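Wednesday, June 25, 2025
Open day, Itdale rooms. Notes for me and Ibrahim.

Visitors came through in groups of 6, 30 minutes per group. Too short. Graziella's intro ran long every time and the second group got almost no hands-on. Next time we cut the intro and let people pick up the gripper first.

Bedroom station: cloth handling on the big bed. Salamatu ran it, Noemi kept the log. Same routine as in the Ferri write-up — one end of the cloth held in the clip on the stand, hand-held gripper takes the other part, pull until the band is straight, then lay it down on the sheet. Most visitors grabbed far too much fabric on the first try and ended up with a knot between the fingers. Telling them to close slowly helped a bit. A man from Lenduvov asked about cycle time; I said we don't quote one for cloth yet.

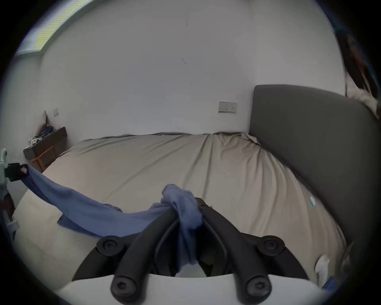 Ribbed knit is still harder to teach than flat weave. It stretches before it moves, so people think they have a good grip when they only have the top layer. Noemi wants a thinner cloth for beginners and I agree.

Log sheet started at 2191, 40 entries by closing. Benedetta has the paper copy.

To do before August: spare finger pads from Eklow, shorter intro, ask Salamatu whether two stands fit on that side of the bed.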